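Wengate Handheld Players' Club
Minutes of the members' meeting, 2024-06-21

Present: 27 members. Apologies were received from the Monholm group.

1. Minutes of the last meeting
Approved with one correction: the tournament in the spring was played on the original cartridges, not on the reissue.

2. Controller grips
The club has tried the Tustenix grip in 3 games. Members found it comfortable for long racing sessions, but the left shoulder button is placed too high for small hands. It also blocks the headphone socket. It was agreed to buy 2 more for the lending box and to write to the maker about the socket.

3. Lending box
Several games have come back without their case. From now on the borrower signs when taking a game and again when returning it. The proposal to ask for a deposit was discussed and not accepted.
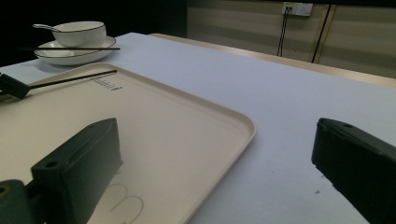 Table with tray

4. Summer tournament
Rønning has offered to host again. The puzzle game stays on the programme — the fighting game is still open, as the two versions do not connect with each other. Members who own the older version are asked to tell the board before the end of June.

5. Money
There is 951 in the account after the rent is paid. The meeting approved the purchase of charging cables from this sum.

6. Any other business
A member asked if the club could keep save files for borrowed games. The board will look at it — memory cards are not cheap at the moment.

Next meeting: to be announced by e-mail.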